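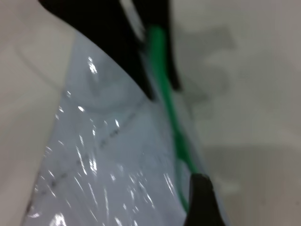 소규모 공연장 보컬 마이크 게인 설정과 모니터 튜닝 절차

적용 범위

이 문서는 객석 800석 이하 공연장에서 보컬 한 명과 4~5인조 밴드가 서는 무대를 기준으로 작성했다. 콘솔은 Tolley 디지털 믹서, 웨지 모니터는 Nulelix 12인치 모델을 사용한다. 다른 제조사 장비를 쓰는 경우 메뉴 이름만 바꿔 읽으면 된다. 단위는 별도 표기가 없으면 dBFS이다.

준비물

다이내믹 보컬 마이크 2개(본선 1, 예비 1)
XLR 케이블과 케이블 테스터
웨지 모니터 2대
31밴드 그래픽 EQ(콘솔 내장 기능 사용 가능)
핑크 노이즈 음원
헤드폰
무대 바닥용 테이프

1단계. 초기화

콘솔에서 이전 공연 파일을 불러온 상태라면 새 파일로 저장한 뒤 작업한다. 보컬 채널의 EQ, 컴프레서, 게이트를 모두 바이패스한다. 메인 페이더와 모니터 출력 마스터는 최소로 내린다. 팬텀 전원은 끈다. 다이내믹 마이크에는 필요하지 않으며, 같은 멀티 케이블에 콘덴서 마이크가 섞여 있을 때는 채널별로 확인한다.

2단계. 입력 확인

케이블을 테스터에 먼저 물려 단선과 핀 반전을 확인한다. 스테이지 박스 번호와 콘솔 채널 번호를 채널 리스트에 적는다. 예비 마이크는 본선 바로 다음 채널에 연결하고 뮤트해 둔다. 본선 채널의 설정이 끝나면 전체 값을 예비 채널로 복사한다. 복사 후 프리앰프 게인이 함께 넘어갔는지 따로 본다. 펌웨어에 따라 게인이 복사 항목에서 빠져 있는 경우가 있다.

3단계. 게인 설정

보컬에게 세트리스트에서 가장 큰 소리가 나는 후렴을 불러 달라고 요청한다. 말소리나 "원, 투" 체크만으로 게인을 정하면 본공연에서 입력이 넘친다. 후렴에서 평균 -18, 피크 -8 전후가 되도록 프리앰프를 조정한다. 리허설보다 본공연 음량이 커지는 보컬이 많으므로 피크가 -6을 넘으면 2~3dB 내린다.

마이크와 입의 거리는 실제 공연 때와 같아야 한다. 그릴을 손으로 감싸 쥐는 습관이 있으면 지향성이 무너지고 중역 피드백이 늘어난다. 이 경우 손잡이 아래쪽을 잡도록 미리 요청한다.

게인은 이 단계에서 확정한다. 이후에 바꾸면 모니터 센드 음량이 모두 따라 움직인다. 메인 음량이 부족하면 페이더로 올린다.

4단계. 하이패스 필터와 기본 EQ

하이패스 필터를 100Hz에서 켜고, 목소리의 몸통이 얇아지기 직전까지 올린다. 남성 보컬은 100~120Hz, 여성 보컬은 120~160Hz 사이에서 대체로 멈춘다. 근접 효과로 뭉치는 소리는 200~300Hz에서 2~4dB 줄인다. 치찰음이 거슬리면 EQ보다 디에서를 먼저 쓴다. 시작 주파수는 6kHz로 둔다.

5단계. 웨지 배치

단일지향성(카디오이드) 마이크는 정후방 감도가 가장 낮다. 웨지를 마이크 뒤쪽 정면에 둔다. 초지향성(슈퍼카디오이드) 마이크는 감도 최저점이 정후방에서 좌우로 비껴 있으므로 웨지 두 대를 좌우로 벌려 놓는다. 위치가 정해지면 웨지 모서리와 마이크 스탠드 다리 자리를 테이프로 표시한다. 무대 전환 후에는 표시에 맞춰 되돌린다.

6단계. 모니터 튜닝

핑크 노이즈를 웨지에 낮은 음량으로 보내 두 대의 음색과 극성이 같은지 확인하고 노이즈를 끈다. 보컬 마이크를 열고 모니터 센드를 천천히 올린다. 첫 번째 울림이 들리면 올리기를 멈추고 RTA에서 주파수를 읽는다. 그래픽 EQ에서 해당 밴드를 3dB 내린다. 다시 센드를 올려 다음 울림을 찾는다.

지난 작업의 기록을 예로 들면 첫 울림이 RTA에 895Hz로 표시되었다. 31밴드 EQ에는 이 값이 없으므로 인접한 800Hz와 1kHz 밴드 사이에 걸린다. 두 밴드를 함께 내리면 가사 전달력이 떨어진다. 파라메트릭 EQ를 쓸 수 있으면 895Hz에 Q값 8, -4dB로 좁게 처리한다.

손댄 밴드가 5개를 넘으면 작업을 중단하고 웨지 각도와 마이크 위치로 돌아간다. EQ로 더 깎으면 모니터 음량만 줄어든다.

7단계. 컴프레서

비율 3:1, 어택 15ms, 릴리스 120ms에서 시작한다. 후렴에서 게인 리덕션이 4~6dB가 되도록 스레숄드를 맞춘다. 모니터 센드는 컴프레서 앞단에서 뽑는다. 뒷단에서 뽑으면 보컬이 자기 음량 변화를 듣지 못하고, 조용한 구간에서 피드백 여유가 줄어든다. Tolley 믹서는 라우팅 화면의 Pick-off 항목에서 Pre Dyn을 선택한다.

8단계. 밴드 전체 확인

드럼과 베이스를 포함해 한 곡을 끝까지 연주한다. 보컬이 자기 소리를 더 요구하면 센드를 올리기 전에 웨지에 들어가는 다른 악기를 먼저 줄인다. 어쿠스틱 기타를 같이 치는 보컬은 기타 센드를 보컬보다 6dB 낮게 시작한다. 조정이 끝나면 장면을 저장하고 USB에 사본을 남긴다.

리허설에 필요한 시간은 보컬 채널만 기준으로 40분이다. 인이어 모니터를 병행하면 무선 주파수 점검 시간을 따로 잡는다.

문제 해결

소리가 작고 게인을 올리면 잡음이 커진다: 케이블 한쪽 핀의 단선 여부를 확인한다. 패드가 켜져 있는지도 본다.

관객 입장 후 고역이 둔해진다: 객석의 흡음으로 생기는 변화이다. 메인 출력 EQ에서 조정하고 모니터 EQ는 그대로 둔다.

보컬이 무대 앞으로 나갈 때만 울린다: 메인 스피커 커버리지 안으로 들어간 것이다. 이동 한계선을 테이프로 표시하고, 돌출 무대를 써야 하면 해당 곡용 장면을 따로 만들어 메인 음량을 2dB 낮춘다.

Flikau 무선 수신기에서 간헐적으로 소리가 끊긴다: 안테나 두 개가 모두 무대를 직접 향하는지 확인하고 송신기 배터리를 교체한다. 수신기 출력은 마이크 레벨로 고정한다. 라인 레벨로 두면 3단계의 게인 값을 다시 잡아야 한다.

관련 문서: 인이어 모니터 주파수 배정, 드럼 마이크 위상 점검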